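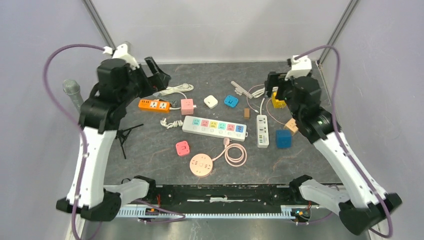 Two robot arms facing each other across a dark grey tabletop.

Sultana neighbourhood noticeboard: progress report to the Rondale Fund
Prepared by Kumudini Haque, project lead
27 May 2024

Where we are

Sultana is open! When we last wrote, in February, we had a test version that only the project team could log into and a long list of worries about whether anyone would leave the big Cavalstead group for something smaller and plainer. The board is now open to anybody living in the streets covered by the grant, and people are using it for exactly the sort of thing we hoped: lost cats, spare tomato plants, a warning about the water being off, and a very long and very civil conversation about the timing of the lights at the bottom of the hill.

We have 41 households signed up. Your target for this stage was 30, so we're ahead, and I'm delighted by that, though I'd rather you judged us on how many of them come back. In the past week 22 of those households either posted or replied to something. The rest may well be reading, but we chose not to track reading, so I can't tell you.

How it works now

Posts appear in the order they were written and drop off the front page when the person who wrote them marks them as done. There are no likes and no follower counts. You can reply to a post or send its author a private note, and you get one email each evening if there is anything new. If there's nothing new you get no email, and several people have written to say how much they enjoy that.

The evening email was Bakari's idea. Our first plan was to send a message every time somebody posted, and he argued (rightly, and for most of one afternoon) that we would be rebuilding the thing people were trying to get away from. He wrote the first version over a weekend and it has needed very little fixing.

Names were harder. We ask for a first name and a street, and both are shown. A few people wanted to post without either, and we understand why, but the old group had become so bad-tempered under made-up names that we have held firm for now. Anyone with a safety reason can ask us to hide their street, and we do it the same day.

Moving people across

The sign-up sessions have been the best part of the job. We held five of them, mostly in the library, and they turned out to be much less about passwords than I had planned for. People wanted to talk about what they would miss. One woman had met her closest friend in the old group and was nervous about leaving it, and we told her what we tell everyone, that she can be on both. Another man had already deleted his account and had then missed his own street party - he signed up before he'd taken his coat off.

We have stopped using the word "switch" in our leaflets. It made it sound like a test of loyalty. The new wording is simply "a place to post about your street", and people seem to find that easier to say yes to.

What hasn't gone well

The photo upload is poor. Pictures from some newer phones arrive sideways or not at all, and our help page on the subject is longer than anyone should have to read. Bakari Biwott has a repair in testing and we expect to put it live next month.

Moderation has taken more of my time than I allowed for. There has been only one real row, over parking, but reading every reported post carefully and writing back to both sides takes an evening. I have started a rota with residents who offered to help, and we have a short written guide for them which I can send you if it's useful.

We also lost a weekend's posts when we moved to Poltudix for hosting. Everything was recovered apart from some private notes. We wrote to everyone affected, said sorry, and now keep a second copy of the board elsewhere.

Money

Spending is in line with the budget you approved. Hosting has come in a little under and printing a little over. With your agreement, I'd like to move what is left in the travel line into printing, so that we can put a leaflet through every door in the grant area before the summer holidays.

Next steps

Fix the photo upload.
Get the moderation rota running without me for a full month.
Add a simple events page, by far the most common request.
Run a sign-up session in the evening for people who can't make daytime ones.

You asked whether the board could be opened to the rest of Cavalstead. I would love to see it, but I'd like the rota to be steady first. Could we talk about it at our next call? Bakari will join us and can answer questions about the hosting costs.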